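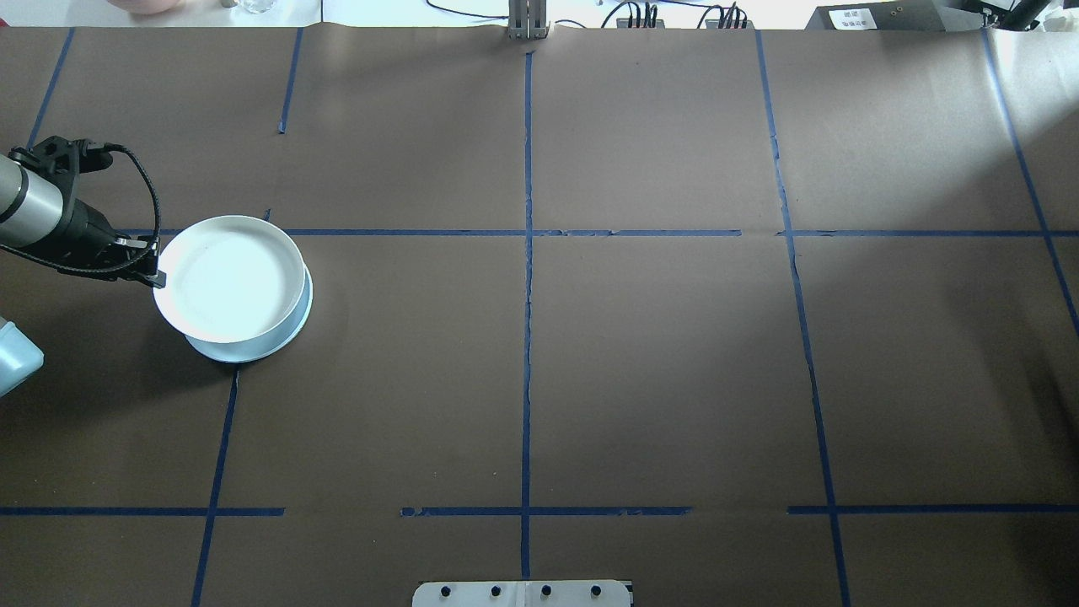 Goditz Blue Masking Tape, Two-Roll Pack: Review

Reviewed 26 February 2025

I bought this tape in November to mark out work surfaces. I lay grids on tables so that objects can be put down in the same place more than once, and I pull the tape up and lay it again whenever the layout changes. I paint a room maybe once every few years, so painting is a small part of this review.

The pack came from Stiso and cost me 10 dollars. I have used all of the first roll and most of the second.

What you get

Two rolls of blue tape on plain cardboard cores, wrapped together in thin plastic. There is a paper insert with surface preparation advice that amounts to wiping off dust first. The inner wrap is easy to lose, and you want to keep it, as the edges of a roll pick up grit once it sits in a drawer.

Laying it down

The tape comes off the roll with even resistance and did not split on me until the last few turns near the core. It tears by hand, though the torn end is ragged. If you care about the ends, use scissors or a knife.

Long runs are harder. The tape has a little stretch to it, and if you pull while you press, the line bends. I now tack one end, unroll the full length slack, tack the far end, and then press from the middle outward. Doing it quickly by eye gives you lines that lean, and cells that are not all the same size. For my purposes a leaning line is fine. For anything you have to measure from, snap a chalk line first and follow it.

Pulling up and re-laying a strip works once. After that the adhesive has collected enough lint that the ends lift.

Color and visibility

Blue reads well on both surfaces I use most, gray and brown. It is matte enough that overhead lights do not glare off it. On brown kraft paper it looks darker than it does on gray, and it is still easy to see from across the room. I tried the Grarham cream tape on the paper before this and could barely find the lines from a standing position.

Crossings

This is my main complaint. Where one strip goes over another the top one tends to pucker, and a small ridge forms along the overlap. You can also stop one strip against the side of the other and start again on the far side, which keeps most of the crossing flatter but takes longer and can leave a slight gap. Rubbing the joint down with a plastic card helps.

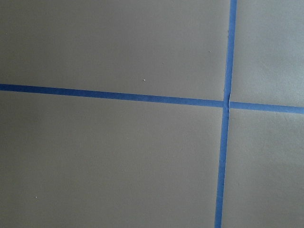

Removal

Off a hard tabletop it comes up in one piece if you pull slowly and low. I left one layout down for 39 days and had no residue, only a faint line of dust where the edge had been. Off kraft paper it takes the top fibers with it, so plan on replacing the paper along with the layout.

Compared with Gil

The Gil tape is thicker and lies flatter at crossings, but it costs almost twice as much and has to be cut. I would choose it for a layout meant to stay down for months.

Rating

Four out of five. I have ordered another pack — the same width, this time with a cheap dispenser.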